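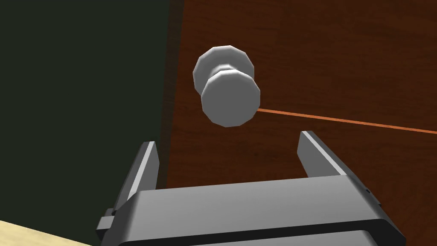 A round doorknob on a wooden door.

Notes on Interior Doors in Older Homes

Posted Wednesday, June 19, 2019

Readers of this blog have asked for guidance on doors that stick, drift open, or will not latch. The following notes are drawn from my own work on a two-story house on Nwachukwu Street, where 12 interior doors have been taken down, repaired, and rehung over the past year. They apply to solid wood doors in wood frames. Hollow doors and exterior doors are outside their scope.

A door that sticks in summer should not be planed in summer. Wood takes up moisture and swells across its width, and a door trimmed to fit in July may show a wide gap by winter. Owners are advised to mark the tight spot lightly in pencil, tighten every hinge screw, and check again once the heating season has begun. On this house, tightening the screws was enough for most of the upstairs doors. The linen closet was the exception and remains so.

Where a screw turns without gripping, the hole has worn out. The accepted repair is to glue a hardwood plug into the hole, allow it to set overnight, and drill a new pilot hole. A longer screw may be used in the top hinge, provided that it reaches the framing behind the jamb. Care must be taken not to pull the jamb out of line.

Paint is the second common cause of trouble. The bathroom door carried so many coats along its latch edge that it could no longer close without force. Homes of this age may contain lead paint, and no sanding or scraping should be undertaken until a test has been done.

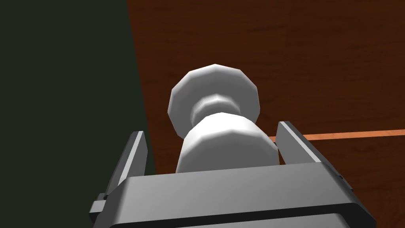

Latches call for more patience. When a door closes but does not catch, the strike plate usually sits too high or too low. Rub a little chalk or lipstick on the end of the latch, close the door, and look at where the mark falls. If the error is slight, the opening in the plate can be enlarged with a metal file. If it is greater, the plate must be moved and the old screw holes filled.

Replacement parts for older locks can be difficult to obtain. Štěpánka Šindelář, who runs the salvage counter at Bromora, was able to match two of our springs from a drawer of unsorted stock. The remaining lock went to Sasia for repair at a cost of 67 dollars and was returned in good order. A complete new set had been quoted at 467 dollars, and that quotation was declined.

Doors should be stored flat while they are off their hinges, and each should be labeled on its top edge with the name of its room. I neglected to label the two back bedroom doors and spent nearly 90 minutes establishing which was which.

Questions about glass doorknobs have been received and will be taken up in a separate post.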